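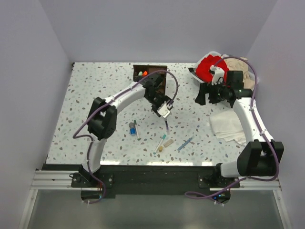 Fig. 1. Marker over a speckled tabletop.

Print this page | E-mail this page
3 shares | 0 comments

Handout 4: Taking Notes by Hand
Instructor: Hülya Erdem

Read this before the 7th June session. Bring paper and two pens of different colors.

Split each page into a wide right column and a narrow left one. Write the lecture on the right. Leave the left blank until the evening, then fill it with key words and short questions.

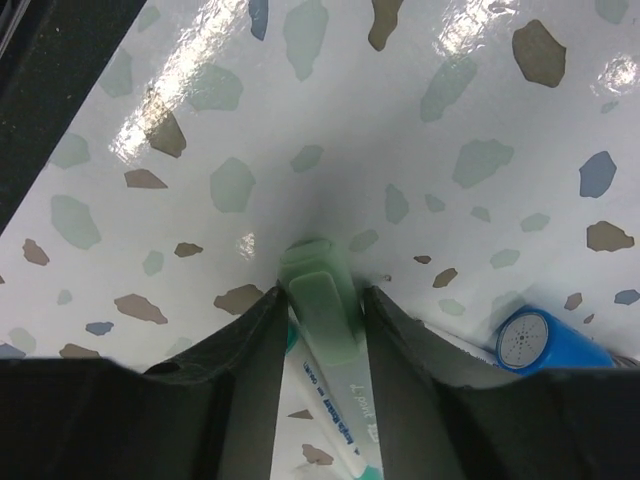
Do not copy full sentences. Drop small words, use arrows for cause and effect, and skip a line when the topic changes. If you miss something, leave a gap and ask a classmate later.

At the foot of the page, write a summary of up to 50 words with the book closed. 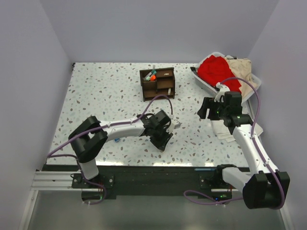

Review the left column the next day and again a week later. Cover the right side and answer your own questions out loud.

Homework: take one page of notes on the Kuster reading and write a 200-word account from the notes alone. Hand in both to Dymphna Buckley.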